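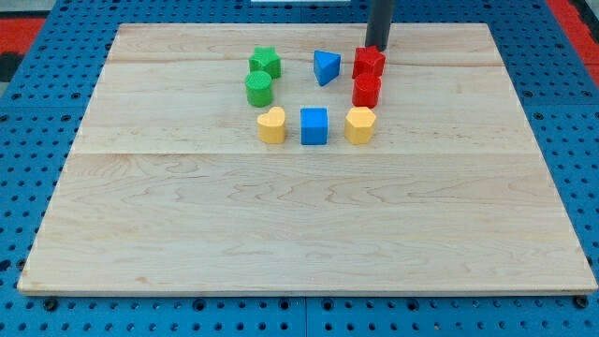

21 September 2022

Got in before the heat came on and sat with my coat on for the first hour. The arm was still parked where I left it last night, so I homed it, checked the limits, and opened a new session on the recorder. Total stood at 3,055 demonstrations when I logged in. A lot of those are mine by now.

Morning list was the ring task again. The person driving gets an instruction on the side screen, typed in by whoever wrote the list, and has to carry it out with the tip of the arm and nothing else. There is no gripper on this setup. You push. The instruction stays the same for the whole run, something like "move the yellow heart into the middle" or "put the red star next to the blue cube," and the recorder saves what the arm did along with the words.

I like the ring as a starting layout because the middle is open and there is somewhere to go. The trouble is the back pairs. The red star and the red cylinder sit right up against each other, and so do the two green ones, so if you want the star by itself you have to come in from the side and peel it off. Come in from behind and you shove both of them at the yellow pentagon. I did that twice before the coffee was finished. Threw out the first one. Kept the second, since I recovered it all right and we were told recoveries are worth keeping.

The Rovetti hand controller is still pulling a little to the left. You let go and the tip drifts, only slightly, then stops. I have learned to lean against it without thinking, and that bothers me more than the drift does. If I am leaning, then the lean is in the recordings. I wrote this up in March and got a reply saying it would be looked at. I wrote it up again today in more or less the same words.

Did the cylinders after that. They are the worst for me. A cube you can push on a flat face and it goes where you point it. A cylinder slips off to one side as soon as you are not dead center, and then you are chasing it. Short taps work better than one long push. I used to try to do every run in one smooth stroke and it looked good on the screen, but half of them ended with the block well past where it should have been. Now I push, stop, look, push. It is slower, and I think it is also closer to what the thing can learn from.

The star is fine if you get the tip into the notch between two points. The heart is the same way, with the dip between the lobes, if you come at it from the back. From the point end it just spins.

Stopped at 11 to swap with the other driver and went over to the Halonen building for the weekly call. The people at Zenerano want longer instructions. They would like the driver to hear a new sentence every few seconds while the arm is already moving, so one person talks and the other drives. "A little left. Now nudge it forward. Go around the pentagon." I can see why. Most of our runs have one goal and then they end, and a real person standing there would keep changing their mind. But it takes two people for each arm, and we are short of drivers as it is. I said so. It was written down.

They also asked if we could cut the time between runs. Most of that time is me putting the blocks back by hand. I said we could save some of it by starting each run from wherever the last one ended and going back to the ring only when things are too bunched up. They seemed to like that. I should have kept it to myself until I had tried it, because now it is on my list for tomorrow.

Lunch was soup from the machine. Cream of something.

Afternoon was 4 hours of the same, less a break. I drove for most of it. First hour good, second hour good, and then I got sloppy. I can tell from the controls before I can tell from the blocks. My wrist gets stiff and I start going over the top, meaning I overshoot and come back and overshoot the other way. I marked 6 runs as bad and took a walk down to the loading door.

When I came back I tried the last checkpoint, just to see. This is the model trained on everything up to the end of last week. I typed "push the blue triangle toward the blue cube" and it went straight to the triangle and did it, through the open middle, a bit crooked but close. Then I typed the same for the green star and it went to the green cylinder. It pushed the cylinder politely all the way over and stopped. So it has the color and it has the place, and it does not have the shape yet, or not when two of the same color are touching. That fits with how we reset. If the green pair always starts out stuck together, the arm has hardly any reason to tell one from the other. I put a note in for the list writers asking for layouts where the pairs are split.

What I did notice is that it taps. Short push, stop, short push. Nobody wrote that in anywhere. I am fairly sure it got it from me. I did not see any drift to the left, but I only watched it for roughly twenty minutes and I would not swear to it.

Wiped down the board and backed up the session. The copy to the Plillberg server failed once and went through the second time. Home by seven. Wrist is sore. I need to ask about a pad for the chair arm, and I need to buy bread.

Filed under: Work diary, Robot arm, Teleoperation

3 comments

Anonymous wrote:
We had the same drift on a different controller. Recalibrating with the stick held at center for a full minute helped for a few weeks. Do you know if they strip the idle parts of the recordings before training? If they do, the drift after you let go may not matter much.

Anonymous wrote:
Starting from the last position saved us a lot of time, but watch the edges. Blocks creep outward over a long session and you end up with plenty of data along the border and none in the middle.

Author reply:
Thank you both. Idle parts are kept as far as I know, I will ask. I had not thought about the edges.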